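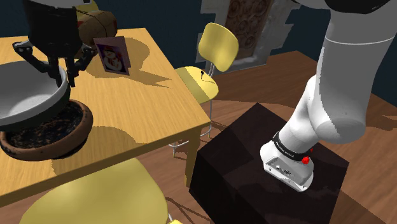
How many demonstrations does a policy need before it does anything useful?
Depends on how much the start positions vary. For one task with one object, a few hundred clean ones is a sane first target. The Dalter set we use this term has 298.

Course > Week 6 > Collecting demonstrations
Syllabus Notes Labs Readings Forum

Quick notes, slides to follow.

Terms. Episode = one attempt, start to finish. Step = one observation plus one action. Don't mix them up in the writeup, last year half the class did. Pletine reports steps, Cartwright reports episodes, so the tables in the reading do not line up.

What to store per step:
- every camera view, same clock
- joint positions, gripper opening
- the commanded action (not just where the arm ended up)
- task text, copied excatly
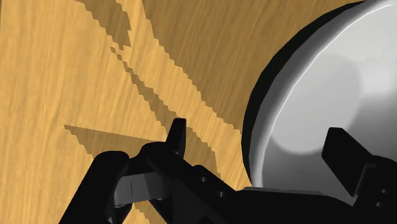 Failures: keep them, tag them, leave them out of the first training run. A slow grasp is still a grasp. A pause of 3 seconds with no motion is not data, trim it, otherwise the policy learns to sit there.

Variation. Move the objects between episodes. Change the lighting too, simulation makes this cheap so no excuses. Log the random seed!! Without it you cant rebuild the start state.

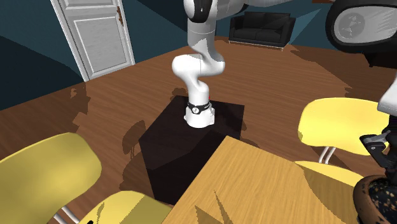

Splits go by episode, never by step. Neighboring steps are near copies and your validation loss will look wonderful and mean nothing. Grornance pool is 3,798 episodes, hold out whole layouts if you can.

Lab: record six episodes, replay each from its saved actions, note where replay drifts. Bring the log files, not screenshots. Read the Cartwright chapter before section, skip the appendix.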